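Home Courses Projects Archive Reports Contact

Does a Learned Re-Planner Earn Its Keep? Folding and Bagging Cloths with a Two-Handed Robot

Final report, senior design project, Clendcombe Polytechnic
Submitted December 6, 2022

Summary

We set out to test a claim that gets made a lot and measured very little: that putting a learned re-planner on top of a manipulation policy makes a two-handed robot better at handling cloth. Our task was taking folded cloths from a stack, one at a time, and placing each on a plastic bag laid flat on a table. We ran 591 trials over one term. The re-planner helped in one condition, did nothing in two, and made things worse in the fourth. We think most of the gain in the good condition came from a change in how we timed camera frames, and we go through why below.

Background

The lab's software is built in layers. At the bottom is Ostari, the joint controller, which takes target poses for both arms and hands and tries to get there without hitting anything. Above that sits the policy, trained from teleoperated demonstrations, which looks at the head camera and puts out short chunks of motion. On top of the policy, as of August, is Jedier. Jedier watches the same camera, decides which step of the task the robot is in, and can interrupt the policy and tell it to start a step over.

The document we were handed at the start of term said Jedier gave "robust recovery from grasp failures." There was no number attached. When we asked for the logs behind the sentence we got a folder with nine runs in it, all with the same colour of cloth on top. Nine runs with one cloth isn't evidence of much, so our project more or less became the job of collecting the rest.

We should say that none of us came in hostile to the idea. Cloth is hard to grasp, a policy that misses the top layer will often carry on as though it has it, and something that notices the miss ought to be useful. Our doubt was about whether Jedier was the thing doing the noticing.

What we built

Our own code is smaller than the length of this report might suggest. There are four pieces.

The first is a trial runner that starts the policy, stops it after 85 seconds, and writes everything to one log with one clock. Before this the policy and the re-planner each kept their own log with their own clock, and lining them up was done by eye.

The second is a switch that lets Jedier run in "silent" mode. It still makes its decisions and writes them down, but they don't reach the policy. We consider this the most useful thing we did all term. It lets you ask what the re-planner would have done in a trial it had no part in.

The third is a layer segmenter, which tries to find the boundaries between cloths at the front of the stack. We trained it on a small labelled set and it works well when neighbouring cloths are strongly different in colour. We never got it working for two similar cloths one on top of the other, and we don't use it for any headline result.

The fourth is a scoring tool called Hayashi, which plays back a trial and asks a human for a verdict: placed, placed badly, two cloths at once, or nothing moved. Two of us scored every trial separately with the condition hidden. Where we disagreed, the trial was scored a third time by whoever was left.

The task and why it is awkward

On paper the task is simple. The stack is on the robot's right and the bag is on its left, so the right hand does the picking. Cloths are folded flat before going on the stack. The trouble is in the details, and most of them are perception problems before they are control problems.

Clear plastic is close to the worst thing you can ask a colour camera to find. What the model sees is mostly whatever the ceiling lights are doing to the wrinkles, plus whatever is underneath. We looked at the attention maps from the policy (with all the usual warnings about reading anything into attention maps) and they tended to settle on the grey patch under the film. Shift the patch without shifting the plastic and the placements followed the patch. 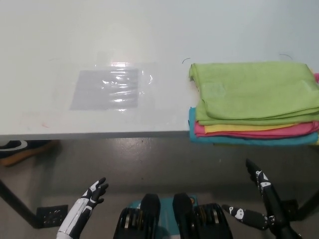

The stack has its own problem. Its height changes after each pick, and the policy seems to have learned a fixed height for its first approach and then corrects from there. With a full stack the fingers arrive slightly low and tend to catch the second layer along with the first. With one cloth left they arrive high, close on air, and the policy happily carries nothing over to the left side of the table. Jedier was supposed to catch exactly this kind of mistake.

We also learned to care about where the pile sat relative to the front edge of the table. A pile set slightly over the edge gives the thumb somewhere to go, and pinching gets easier. It also means a bad pick can drag the whole lot toward the floor. The original nine runs don't record where the pile was placed, which bothers us more the longer we think about it.

Conditions

We ran four conditions: policy only; policy with Jedier silent; policy with Jedier active; and policy with Jedier active plus our frame timing fix. Order was shuffled by script. Each session mixed all four conditions so that a bad afternoon for the hardware would be a bad afternoon for everyone.

The frame timing fix needs explaining. The head camera driver buffers images. When the computer is busy, the policy can be handed a picture that is well out of date, and nothing in the original code checked for this. Our fix throws out any stale frame and waits for a fresh one. It's a few lines of code. Turning Jedier on makes the computer busier, so the re-planner was making the stale frame problem worse while also being asked to clean up after it.

Results

Policy only and policy with Jedier silent came out the same within the noise, apart from a slightly higher rate of late closing in the silent condition, where the extra load was already doing harm.

Jedier active without the fix was the worst of the four. The most common failure wasn't a missed grasp. It was an interruption in the middle of a perfectly good one. The re-planner would look at an old frame, see an open hand above the stack, decide the grasp had failed, and send the arm back to the start of the step with a cloth already between the fingers. Sometimes the cloth came along for the ride and sometimes it was dropped on the pile, unfolded, which ruined the next pick too.

Jedier active with the fix was the best of the four. If we had stopped there we could have written a very cheerful report.

The missing comparison is policy only with the fix. We hadn't planned for it, and by the time we saw we needed it we had little robot time left. We got a short block of those trials done at the end of term and they landed close to the best condition, close enough that we can't tell them apart. We don't count that block in the 591 because it wasn't shuffled in with the others, and readers should treat it with the same suspicion we'd apply to somebody else's unshuffled block.

What the silent logs say

Silent mode let us check Jedier's judgement against our own scores. It was good at spotting an empty hand over the bag side of the table. It was poor at spotting two cloths held together, which it almost always called a success. It was worst right above the stack, where the hand hides the thing it needs to see. A human looking at the same frames does badly there as well, to be fair. Finger current would probably settle the question and Ostari already publishes it, but Jedier takes images only.

Problems with our own work

The success rate depends heavily on what counts as "placed badly." We wrote the rule before scoring, then found it didn't cover a cloth that sits on the plastic but has come half open. We amended the rule and rescored. The order of the conditions didn't change, though the gaps got smaller.

All trials were on one table under one set of lights. The glare on the plastic was much the same from day to day, and we'd expect the policy to have picked up on it. We tried moving the bag by a hand's width for a handful of runs and performance dropped in every condition, so a good part of what looks like skill is probably memory of this one setup.

We also rebuilt the policy checkpoint once, early on, after a disk filled up. The settings were the same. The weights were not. Trials from before the rebuild are excluded.

Recommendations

Put the frame check into the main branch regardless of what happens to Jedier. Keep silent mode on by default for every new layer that gets added to the stack, and don't let it send commands until it has been scored silently. Feed finger current to the re-planner. Run the missing condition properly, shuffled in with the rest, before anyone repeats the phrase "robust recovery" in a handover document.

If the lab has to choose between more work on the re-planner and more demonstrations with stacks of different heights, we'd spend the time on demonstrations -- the fixed approach height causes more failures in our logs than everything Jedier was built to catch.

Filed under: Senior Projects / Robotics software / Manipulation

Comments (4)

gradlab_lurker
The stale frame thing bit us too, on a completely different arm. We blamed the policy for a month. Did you log the frame age for every step or only when it went over your limit?

report authors
Every step. It makes the logs bigger but you can plot age against outcome afterward, and that plot is what convinced our supervisor.

tinwhistle
Not sure I buy excluding the last block and then leaning on it in the recommendations. Either it counts or it doesn't.

m_kettle
Would like to see the scoring rule in full, both versions. Is the Hayashi tool going to be posted anywhere?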